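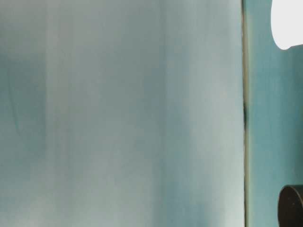
Oatcakes at the Lostia museum are made to a recipe in a farm account book from Nandside, and Jessie Ogilvie has spent most of two winters working out what it means. The entry gives meal, dripping and salt by the handful and says nothing of water. Ogilvie, who runs the historic kitchen programme, keeps her trial notes by colour as well as by weight, and for the girdle room she wanted a wall that would not compete with the food. She settled on a pale grey-green, streaked lighter and darker from top to bottom. "A flat colour looks like a clinic," she says. "Limewash put on by hand was never even."

The harder question was the meal. Modern medium oatmeal is kiln-dried and cut to a regular size, and it takes up water at a predictable rate. Stone-ground meal from a small mill does not. Kamran Malik, who mills for the museum at Trorkton, supplied 12 batches at different settings of the stones.

"The coarse end would not hold together at all," Malik says. "The fine end went to paste. What Jessie wanted was in between, with a fair amount of dust left in."

The dust matters because it binds. Sifted out, the cake cracks at the rim as soon as it is lifted. Ogilvie now leaves it in and adds water just off the boil, which she says softens the fat and swells the meal together. The dough is rolled at once. After a few minutes it stiffens and has to be thrown away.

Salt gave less trouble. Euan Kinnear, a food historian who has transcribed the account book, found purchases entered every January and set them against the size of the household. He puts the use at well above present taste, but cautions that most of it went on pork. "You can't divide the salt by the people and call it a diet," he says. "The book tells you what was bought. What was eaten is a separate matter."

He is equally careful about the handful. Ogilvie's own gives 75 grams of meal if it is scooped and levelled – less if it is taken from a deep bin. Kinnear would prefer a range on the visitor card. Ogilvie has kept the single figure. "People want to go home and bake it," she says.

The cakes are dried in front of the fire after the girdle, propped on a toasting rack, and the museum serves them with crowdie and nothing else. Requests for jam are refused before three o'clock, when the tearoom opens.

Next on the list is a barley bannock from the same book. The entry is shorter, and one of its words has so far defeated Kinnear. Malik has already been asked for the barley.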